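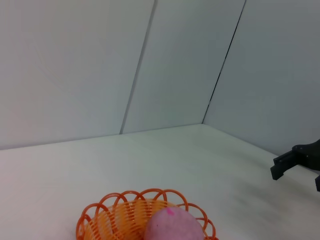 To: teleop-users list
Subject: Re: Demos for the ball and basket task

> We have the Tredetham arm set up with the hand controller and are
> recording by remote control. The policy picks up the ball well enough
> but then waits above the table and drifts. Is this a matter of more
> demos, or are we recording them badly? Also, does anyone still move
> the arm by hand for this sort of thing?

We had the same drift at Skerkgate in February. Our first set had 2470 demos in it, so I doubt more would help you. Look at the pauses first. Our operators stopped to think between the grasp and the move to the basket, and the policy learned to stop there too. We cut any still stretch longer than 2 seconds and trained again on the same set. The drift went down a lot.

Start position matters as well. We now begin each demo with the gripper well clear of the basket, and change the start every three runs. Before that, everyone started from the same place out of habit.

On moving the arm by hand – we do it for checking reach, but not for recording. Your arm ends up in the wrist view and the policy never sees that later on.

If you use the Drilinent logger, check that the gripper signal and the wrist camera share a clock. Ours were out by 3 frames and it spoiled a good deal of work. The Nyberg script fixes old files, though it is slow. I can post our settings on Friday if they are any use.

Which controller are you using, and is the scaling fixed or set by the operator?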